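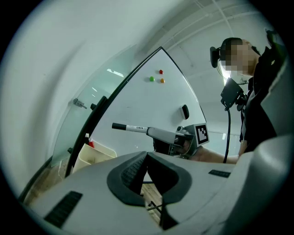
Call for Artists: Studio Residency at Mundmont, Grirkgate

14 shares | 3 comments

Mundmont is looking for painters, printmakers and textile artists for its spring residency in Grirkgate. We have three places. Each artist gets a private studio, a shared print room and a monthly stipend of $1,223 for materials and living costs. Housing is not included.

The residency ends with a group show in the Joly Gallery on the ground floor. Work made before the residency can be shown, but at least half of what you hang should be new.

You may apply if you are 18 or older and not enrolled in a degree program. No formal training is required. Artists who have held a solo show at Mundmont are not eligible this time. We had 146 applications last year, so please keep to the limits below.

Send:
- up to 17 images of recent work, with titles and sizes
- a one-page statement on what you plan to make
- a short resume

Applications close November 25, 2023. Mail or drop them off at the Finton Street office, marked for Joni Oksanen, residency coordinator. All applicants will get a reply.

Share this | 14 shares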